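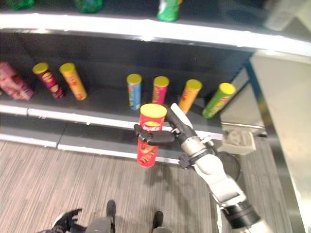
Figure 3. Shelf task in the Cudville test shop. The right hand holds a red canister in front of the lip of the middle shelf; a gap remains between the orange-yellow and light blue canisters.

4.2 Restocking a shelf of canisters

The second task is one that a new shop assistant learns in a few minutes: keep a row of chip canisters upright, in line and facing the customer. We chose it because the items are light, tall and easy to knock over. Each trial began with a single canister to be placed on the middle shelf, and ended when the hand had let go and moved clear, or when 20 seconds had passed without progress.

The state of the row matters as much as the grasp. In Figure 3 several of the canisters already on the shelf lean to one side, the bright green one at the right-hand end most of all. A person would straighten these in passing. The Stirkutness controller treats them as fixed obstacles and plans a path between them, so a leaning neighbour narrows the space it believes it has.

Grasping was seldom the cause of failure. Of 2,000 trials, 365 were marked as failed, and most of these happened at the shelf edge, where the base of the canister caught the lip as it was moved inwards. Raising the approach height by 12 millimetres reduced such contacts but made the final drop less steady. The Bitar planner, run on the same shelf, showed the same pattern.

Soft packs were left out of the scoring. A bag that slumps has no single correct pose, and our two raters could not agree on when it had been put away properly. Alby Tawhiri's earlier trials at Tavville met the same difficulty with bags of rice.

We therefore regard placing one rigid item in a known gap as within reach of present machines under supervision. Tidying the row as a whole is a separate task, and we return to it in Section 5.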